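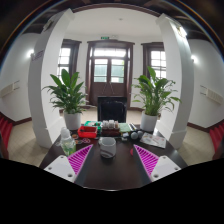 4. Setting up the folding table

For the Dalstead table only. If you have the Collet (round top, one center leg) skip to section 5.

Before you start
Clear a patch of floor bigger than the table. Put down a blanket or flat cardboard. Check the bag of parts against the card taped inside the box lid – bolts short, bolts long, washers, four foot caps, one hex key.

1. Lay the top face down on the blanket. Finished side down. Slide it, don't drop it.

2. Find the two leg frames. The one with sticker 201 goes at the end with the handle slot. Other one has no sticker.

3. Line up the first frame with the holes. Short bolts here, with a washer on each. Finger tight only for now.

Caution: Long bolts in these holes will come through the top. Not covered by the warranty.

4. Same again at the other end.

5. Swing both frames up until the locks click. Two clicks per frame. One click means it is not locked, push again near the hinge.

Caution: Keep fingers clear of the hinge. It closes fast.

6. Fit the cross bar between the frames with the long bolts. Arrow on the bar points to the handle slot.

7. Now go round and tighten everything with the hex key. Snug is fine. Do not use a power driver, it strips the inserts.

8. Push on the foot caps. If they are stiff, warm water for a minute or so helps.

9. Turn the table over. Two people. Lift by the frames, never by teh edge of the top.

Note: Rocks a little? Loosen the cross bar half a turn, press down on the middle of the top, tighten again. Still rocking – turn the foot caps, they screw out a bit for uneven floors.

First use
Wipe down with a damp cloth, then a dry one. No wax, no spray polish. Leave it standing open overnight before you put anything heavy on it.

Max load 28 kg at either end, 30 kg in the middle. Not a step, not a bench. Dont sit on it.

Folding away
Clear the top, turn it over on the blanket, take out the cross bar, press both lock tabs and fold the frames in. Handle slot end first or the frames clash. Store flat or on its long side.

Spare parts
Foot caps and bolts are sold under the Orna name, same parts. Hinges for tables bought before July come from Lastia – quote the number inside the handle slot when you order. Lost the hex key? Any 5 mm one fits.

Sheet revised May 12, 2023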